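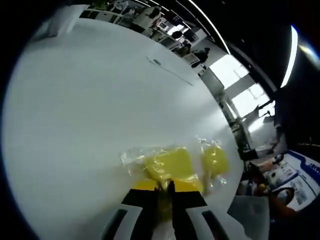 Yellow blocks, still in the plastic.

I bought a bag of blocks for my nephew on Saturday and it took me longer to get through the checkout than it ever took my mother to buy a sofa. Would I like the rewards card? Would I like to round up? Could they have my email for the receipt? It was one bag of blocks!

I miss the old toy counter at Fokmont, back when it was still on the corner in Lirdale. Ehsan Cheema ran it, and you paid him, and he put your change in your hand and said "next." That was the whole thing. I don't think I ever had a real conversation with the man and I still liked shopping there more than anywhere I go now.

I went home and counted my unread store emails (yes, I was in that kind of mood) and there were 318 of them. One shop in Histville had written to me 25 times since July, and all I ever got there was a lampshade. A lampshade! How many do they think I need?

My sister says I should just say no thanks and move on, and she's probably right, she usually is. But I'm tired of saying no thanks six times to a kid who is only asking because a screen told him to. He doesn't want my email either. We both stand there being polite while the line gets longer behind us.

So I've started paying cash and leaving the phone in the car. I do forget my list that way. Last week I came home with no milk and two kinds of mustard, and I'd still rather do that than hand over my birthday for ten percent off.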